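Progress report to the Greco Fund: Hullevura changing room

The grant of 1317 covers repair of the staff lockers at the Hullevura workshop. Work began at the end of June and is on schedule. We have spent 600 so far, nearly all of it on hinges, latches and a first delivery of paint from Trallden.

There are 54 doors on the list. Most needed only cleaning and a new latch. Bent doors are being straightened on site by Þórey Lauritsen and the evening crew, who start at 5:30 p.m. once the day shift has cleared out. We set aside 7 doors as past repair and have asked Perkdale for a price on replacements. Their first quote left out delivery, so we sent it back.
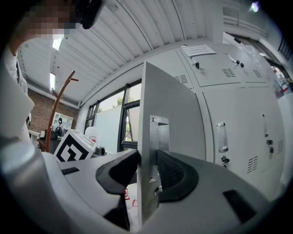
Hullevura, July

Light-grey lockers with tall doors stand along one side, under the ribbed metal ceiling. The small bracket on the upright panel is brushed metal, with a rectangular plate and a short angled lip.

Still to do: number plates, touch-up paint and the Perkdale order. We are not asking for more money at this stage.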